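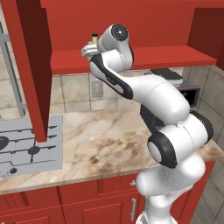 Nota de prensa núm. 547 · Página 1 de 1

La Feria del Trueque de Semillas vuelve a Zollasley con más mesas y con sopa

Miércoles 4 de agosto

Hola a todas y a todos. Soy Mylene Talavera, llevo la comunicación de la Feria del Trueque de Semillas de Zollasley y escribo esta nota con las uñas todavía negras de tierra, así que perdonad si me enrollo un poco (me enrollo siempre, los que recibís mis notas ya lo sabéis). Vengo a contaros que la séptima edición está lista, que será el último fin de semana de este mes y que estoy contentísima con lo que hemos preparado.

Primero lo básico: la feria se celebra en el patio del antiguo lavadero, de diez de la mañana a ocho de la tarde, los dos días. La entrada es libre. Para cambiar semillas hay que traer semillas, en sobre de papel y con tres datos escritos: nombre de la variedad, año de recogida y pueblo o barrio donde se cultivó. Si no sabéis el nombre, poned el que usaban en casa. El año pasado alguien trajo unas judías apuntadas como «las de la tía coja» y fueron lo primero que se acabó.

Este año el catálogo reúne 1597 variedades, entre tomates, judías, calabazas, lechugas, aromáticas y una cantidad de pimientos que me parece exagerada y maravillosa. De todas ellas, 715 vienen de huertos de la comarca. El catálogo se puede consultar en papel en la mesa de la entrada y también en la biblioteca a partir del lunes anterior a la feria. Os aviso de que la letra es pequeña, traed las gafas.

Y ahora las novedades, ¡que son muchas! Enikő Bodnár dará un taller de pimentón casero el sábado a las once: secado, molienda y cómo guardarlo para que no pierda el color. Ella seca los pimientos ensartados en hilo y lo explica con una paciencia que yo no tengo. El domingo a la misma hora, Gavin Tosh hablará de compost en espacios pequeños, balcones incluidos. Le pedí que me resumiera la charla para esta nota y me contestó: «Menos agua y más cartón». Pues ahí queda.

Los vecinos de Hoxha, el vivero, ponen la sombra, los bancos y las macetas para el rincón infantil, donde los niños podrán sembrar una calabaza y llevársela a casa. El horno Nerden trae pan de centeno y unas empanadas de acelga que me comería ahora mismo mientras escribo. La sopa fría del domingo corre por cuenta de Dalva Mendonça, que ya la hizo en la edición anterior y se quedó corta. Esta vez ha prometido tres ollas. Hay que traer cuenco y cuchara, porque no repartimos nada de usar y tirar.

También estrenamos una mesa de consultas. Si tenéis una planta que se os muere y no sabéis por qué, traed una hoja en una bolsa cerrada, nunca la planta entera, y Amra Karagiannis le echará un vistazo. Amra cuida el banco de semillas desde la primera edición y me ha pedido que escriba esto: «Lo que más nos falta son las variedades de invierno. Quien tenga habas viejas, coles o ajos de familia, que venga a verme aunque solo traiga un puñado». Así que ya sabéis, rebuscad en los cajones.

Una cosa más, que en julio nos preguntasteis mucho por ella: no se venden semillas. Se cambian. Si venís con las manos vacías también podéis llevaros hasta dos sobres, con el compromiso de devolver semilla el año que viene. Lo apuntamos en un cuaderno de tapas verdes y hasta ahora casi todo el mundo ha cumplido (el de los rábanos ya sabe quién es, le sigo guardando el sitio en la lista).

Para llegar, lo más cómodo es el autobús de la línea de Sarov, que para en la puerta del lavadero. Hay sitio para bicicletas en el muro de atrás. Los perros son bienvenidos con correa, y mejor lejos de la mesa de las empanadas.

Los medios que queráis entrevistas podéis venir el viernes por la tarde, durante el montaje, a partir de las cinco. Estaremos todos por allí moviendo caballetes y se habla con más calma que en plena feria. Preguntad por mí en la puerta del patio.

Contacto de prensa: Mylene Talavera, Feria del Trueque de Semillas de Zollasley.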